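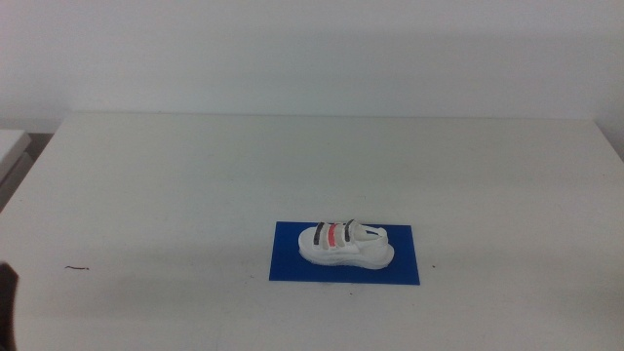

How to clean and store summer sandals without falling for the products

Search this site
Search
Type and press enter

By Ludmila Malý
July

Every year when the hot weather arrives I get sent bottles. Sandal shampoo, sole whitener, strap refresher, a "footbed reviver" from Nosari that smelled of pear drops and did nothing I could see. The claims on the back get longer and the bottles get smaller. I've been writing about shoe care for 8 years and I still do nearly all of my own sandals with washing-up liquid, an old toothbrush and a towel.

So this is the dull method. It suits sandals made of foam, rubber and synthetic straps. Leather and cork need different handling, and I've put a short part about them further down.

What you need

A bowl of lukewarm water
A small squirt of washing-up liquid
A soft toothbrush and a stiffer nail brush
Bicarbonate of soda
A cocktail stick or a fine comb
Two old towels

You'll notice there is no washing machine on that list. I know plenty of people put sandals in on a cool wash and swear they come out fine. Some do. I've also seen a pair come out with the footbed peeling away from the sole like the lid of a yoghurt pot, and there was no way of telling beforehand which sort it was going to be. If the label says machine washable, go ahead, put them in a pillowcase and leave the spin on low. If the label says nothing, I'd take that as a no.

Step 1. Get the dry dirt off first

Knock the soles together outside. Then go over the tread with the nail brush while everything is still dry. Sand and grit turn to paste once you add water, and you'll spend the next quarter of an hour pushing that paste into the stitching. Little stones wedged in the tread come out with the cocktail stick.

Step 2. Sort out the fastenings

If yours close with hook-and-loop tape, this is probably where they're letting you down. People tell me the tape has "worn out" and they want new sandals. Look at the hook side before you believe it. Nine times out of ten it's packed with sock fluff, dog hair and bits of dead grass. Drag the comb through it, or pick along the rows with the cocktail stick, and it will often grip again.

Fasten the straps before you go any further. Open hooks will catch on the towel, on the brush and on each other, and they fill up again.

If the loop side has gone bald, cleaning won't bring it back. A cobbler can stitch on new tape. Ask the price first, as on a cheap pair it may not be worth doing.

Step 3. Wash the straps

Dip the toothbrush, tap off the extra water and work along each strap in the same direction as the weave. Use less soap than you think. Too much leaves a film, and the film picks up dirt faster than the bare strap did.

On anything with a bright colour next to white, test a hidden bit with a damp white cloth. If colour comes off on the cloth, use cold water only and dry that part straight away.

Step 4. Wash the footbed

This is where the smell lives. Make a paste with bicarbonate of soda and a little water, spread it over the footbed, leave it for half an hour and brush it off. Rinse with a wet cloth, then do it again, because the first rinse never gets all of it and you'll have white dust between your toes.

Does the bicarb kill whatever is causing the smell? I doubt it does as much as the internet says. The scrubbing and the drying probably do most of the work. It's cheap, though, and a bit gritty, and that makes it a decent mild scrub.

Step 5. White soles

Now we get to the part people argue over. The usual advice is toothpaste, bleach, or one of those white foam blocks.

Toothpaste works a little. It's a mild abrasive and you could have used the bicarb you've already got out. Bleach I'd leave in the cupboard: on some foams it turns the white to yellow, and people then use more bleach. The foam blocks do lift scuffs, but they do it by rubbing away the surface, so keep them for marks that won't shift any other way.

I also tried the Dokau sole pen, which is paint. It looked very good for one walk to the shops.

Yellowing that comes with age is another matter. I haven't found anything that properly reverses it, whatever the before-and-after photos show. Have a look at the lighting in those photos.

Step 6. Drying

Press the sandals between the two towels, then stand them on their sides somewhere airy and out of direct sun. Leave them overnight. Don't use the radiator, the oven (yes, I've had the email) or a hairdryer on hot. Heat softens glue and can shrink foam.

Leather and cork

Wipe with a damp cloth only. Dry slowly. A thin coat of plain leather cream on the straps once they're fully dry. Cork edges can be sealed again with cork sealer, and that's one product I do think earns its money.

Putting them away

Clean them first, dry them fully, do up the straps and stuff them with plain paper so they hold their shape. A cardboard box is fine. Sealed plastic tubs keep damp in as well as out. Don't stack anything heavy on top, or you'll find a strap creased flat in spring.

Comments (3)

Vojtěch Šimek
The comb trick worked on my daughter's pair. I'd already ordered replacements, so thanks for that. Slightly harsh on the sole pen, mine lasted two weeks.

unnithan_walks
I've machine washed mine for years at 30 with no trouble. You're being too careful.

Ludmila Malý
Glad yours have survived. I'd still want to see the label.

Leave a comment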